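Clernine Supper Club: your questions

Hello, and thanks for wanting to come and eat with us! I get the same handful of emails most weeks, so I've put my answers in one place.
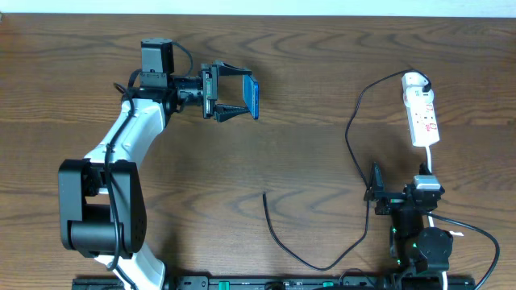

Who's behind it?

Me, Kalkidan, in the kitchen, with my friend Keegan doing the drinks and most of the talking. I grew up on Ethiopian food and that's still the heart of what I cook, but I wander off a fair bit (there was a whole evening of dumplings last March, and I'd happily do it again).

How do I book?

Email me with your name, how many of you there are and anything you can't eat. I'll write back with the menu and how to pay. Please don't turn up on the off chance, I only shop for the people on the list and I'd hate to send you home hungry.

I don't eat meat. Will I be all right?

More than all right! Lentils, greens, split peas and cabbage are my favourite things to make, and there's always enough of them for a proper plateful. Vegans, just tell me when you book and I'll swap the spiced butter for oil.

What about gluten?

My injera is made with a mix of teff and wheat flour, so it's not suitable as it comes. I can do an all-teff batch but the batter needs a few days to get going, so give me a week's warning. It's a home kitchen with flour everywhere, and if you're coeliac I don't think it's a safe place for you. Sorry.

Is it very spicy?

Some of it. The chicken stew has a kick and I won't tone it down, but the milder dishes go on the same platter and you can steer round the hot bits.

Do we share a table?

Yes, everyone eats together. If you're coming on your own, say so and I'll put you next to Keegan or somebody equally chatty.

Can I bring wine?

Please do. There's no corkage. We put out water and a jug of something soft, and coffee comes at the end, roasted that evening, so do leave room for it.

What if I have to cancel?

Let me know 2 days before and you'll get all your money back. After that I've done the shopping, but you're welcome to send a friend in your place.

Can children come?

Older ones, yes, if they'll last till ten. I don't have a highchair.

Do you sell the berbere?

I do, in 100 g and 200 g bags. Ask when you book and I'll have one ready for you by the door.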